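4. Checking the mask and the grip detector

Do section 3 first. If the calibration file is missing the Jener tools still start, they just write garbage widths and don't warn you. Chiyo Hattori lost a Thursday to this.

You need: one recorded session, the Sasaki config folder, a machine with a working GPU. CPU works for steps 1 to 4, painfully.

4.1 Load the session

1. Open a terminal in the project root. Run jener load with the session folder as the only argument. No trailing slash - the path parser chokes on it.

2. Wait for the index line. It should list video, pose and width. Two out of three means the sync step got skipped, go back to 3.6.

3. Open the viewer. Set Lens to fisheye, leave Undistort off. The detector was trained on the raw curved view and undistorted input drops the scores.

4. Scrub to a grasp. Bottles are a good first check, clear plastic is where the segmenter is weakest. Turn on Mask. The black area should cover the bottom of the view and leave both white fingers showing next to the object.
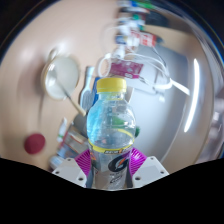 Can I use one mask for all sessions?

Only if the camera mount hasn't been touched since the mask was drawn. A remount shifts the edge enough to eat into the finger tips, so redraw it every time the mount comes off.

5. If the mask covers the pads, open mask.yaml and lower edge_offset. Steps of 2 are plenty. Save, hit Reload. The viewer does not pick up file changes by itself.

6. Save as default. This writes into the Sasaki folder and overwrites the old one without asking.

CAUTION: don't run Save as default while an export is going. The exporter re-reads the mask part way through and you end up with half a dataset on one mask and half on the other. No way to tell wich afterwards except by looking.

4.2 Set the grip detector

The detector marks each frame open, closing or held. Held frames feed the policy trainer, so errors here cost you later.

1. In the viewer, open the Grip panel. Choose Width + vision. Width alone is faster but calls any stalled finger a grasp.

2. Set hold_frames to 30. Lower values pick up bumps and half grasps. Higher ones drop short picks.

3. Set vision_conf to the Drelstead preset. The old Lekside preset is still in the list, it was made for opaque objects and does badly on anything you can see through.

4. Press Run on clip, not Run on session. A full session takes nearly 40 minutes and you will be changing things.

5. Look at the strip under the video. Gray is open, yellow is closing, green is held. One solid green block per grasp. Flicker between yellow and green means hold_frames is too low or the width signal is noisy.

6. Turn on Object outline and step through the held block frame by frame. For a clear bottle check the outline at the cap, the shoulder and the liquid line. A bad segmenter likes to stop at the liquid line and call everything above it background. Also check it doesn't wander off onto other bottles standing behind the one in the jaws.

Note: shelves full of books, strip lights and the like are fine behind the object. Don't crop them. The pose tracker wants that texture, a blank wall gives it nothing to hold on to.

7. Outline jumps to a background object? Raise near_bias one notch and run the clip again. Past three notches it starts merging the fingers with the object, so stop there and relabel by hand.

8. Pick one held frame with the label and cap both in view and press Set reference. The tracker uses it to recover after occlusion.

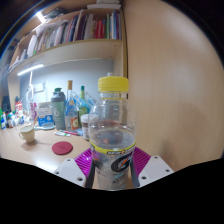

4.3 Export

1. Close the viewer. It keeps a lock on the index file and export fails with a permissions error that has nothing to do with permissions.

2. Run jener export. Add the held-only flag if you are training a place policy, leave it off for pick.

3. Check the log for dropped segments. A few at the start and end are normal, the pose tracker needs time to settle. Drops in the middle of a grasp are not. Find the segment in the viewer and check sync.

4. Copy mask.yaml and grip.yaml into the export folder. The tool should do this and doesnt yet. Planned for the December build.

If export stops at "width stream empty" the calibration didn't load. Section 3.4, then start again from 4.1.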